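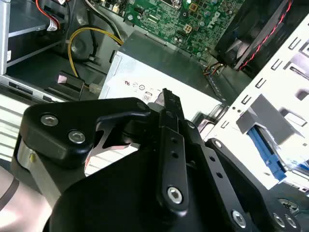 Section 3. Working a Shift at the Teardown Cell

Welcome to the best seat in the building! Until this spring, everyone on the Dilunmont floor opened, emptied and sorted desktop computers by hand. With the Flakimance cell, the arm does the reaching and pulling, and you decide what gets pulled and where it goes. Hajnalka Sárközi, who trained the first crew, wrote most of these steps between towers, so they follow the way the job really runs.

3.1 Before you start

1. Confirm that the computer is unplugged from the wall and from any monitor.
2. Remove the side cover and lay the case down with the open side up.
3. Scan the intake tag. The job opens on the Gestis screen.
4. Move loose cables away from the part you want out first.

CAUTION: Never open a power supply, even one that has sat in storage for months. Power supplies leave the cell in one piece.

3.2 Taking out the drives

1. Select DRIVE on the screen and choose the bay.
2. Unplug the data cable and the power cable by hand.
3. Press APPROACH. The arm moves in at slow speed.
4. Check that the fingers line up with the carrier and not with the drive's circuit board.
5. Press GRIP, then LIFT.

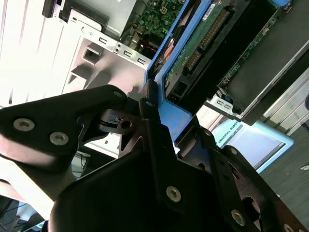
Figure 3-1. Gripper at a blue plastic drive carrier.

Note: If the carrier sticks, press HOLD and work the latch yourself. You'll get a feel for this quickly – most people do within a shift or two.

3.3 Sharing the space

The cell is made for two sets of hands, yours and the arm's. You may steady a case while the arm is in HOLD. During LIFT, keep both hands outside the yellow line.

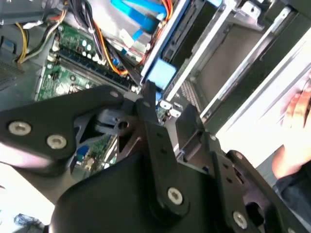

Figure 3-2. Hand resting against the side of the case, by the drive cage.

CAUTION: Push long sleeves up past the wrist before reaching into a case. Fekete cut-resistant gloves are in the drawer under the screen.

3.4 What changes in your day

Expect less twisting and prying, and a lot more looking. Board grading used to be squeezed in at the end of a shift. Now it's a real part of the job, with its own pay step after 300 logged towers. Dénes Fodor runs the grading course and is happy to be interrupted with odd boards – bring him the strange ones!

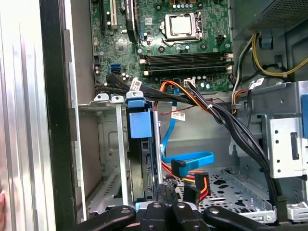
Can I stop the arm if I'm not sure about a part?
Press HOLD any time, for any reason. The job stays open, your speed score isn't affected, and the arm waits until you press RESUME.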